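# Budgeting for the Second Arm

Mid-sized laundries that supply linens to hotels and clinics tend to buy machinery on long cycles. A washer is expected to run for many years, and the finance office knows what it will cost. Robotic folding cells do not yet fit that pattern, and several operators planning purchases for next year have found that their usual forms leave out much of what they will pay.

Wundard, which runs linen plants in three counties, began its planning with a single-arm cell. The plan changed once the company looked closely at its own work. Sheets and pillowcases go through flatwork ironers without trouble. Towels do not. They come out of the dryer in every shape, and a folder built for flat goods rejects the ones that arrive twisted or doubled. A revised request, dated 07/06/2022, asked for a two-arm bench station in place of the single arm.

The second arm raised the purchase price, but the larger change was in the lines below it. Wundard's planners listed fingers and finger pads, spare cables, mounting brackets, a table surface that does not glare under plant lighting, and paid hours for the staff who would set up each towel size. Finger sets were entered at 50 for the first year. The planners also set aside 2,044 hours of staff time, most of it before the station would carry any part of the daily load.

Dritico, a supplier of bench stations, now quotes the arms, grippers and support contract as separate items. Buyers asked for this after finding that bundled prices were hard to compare. A gripper suited to boxed goods may do poorly on terry cloth, and replacing it later can mean new brackets and new cable runs as well.

## What the trial should measure

A trial period should be written into the order before any deposit is paid. The Räsänen plant, the smallest of Wundard's sites, set its trial at 4,000 towels across all sizes in stock, including worn pieces close to being retired. Every towel that needed a human hand was to be logged, along with the reason.

Light goods and striped goods were tested apart from plain white ones – a step the plant recommends to any buyer with a mixed inventory. Tags, trim and printed marks all vary from one customer's linen to the next, and the trial load should vary in the same way.
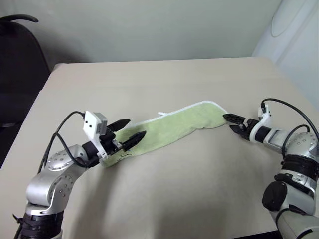

## Floor space and timing

Two arms facing each other across a table need more room than the table itself suggests. Jirden, a planning firm that works with textile plants, advises clients to draw the full reach of both arms on the floor plan, then add a clear path for carts. At Räsänen this meant moving a sorting bench and a power drop, at a cost of $739 that had not been in the first budget.

Delivery should be timed away from peak season. Wundard chose September, when hotel volume falls at its sites and experienced staff can be spared for setup. Final payment is tied to the trial log, and the support contract begins on the day the log is signed.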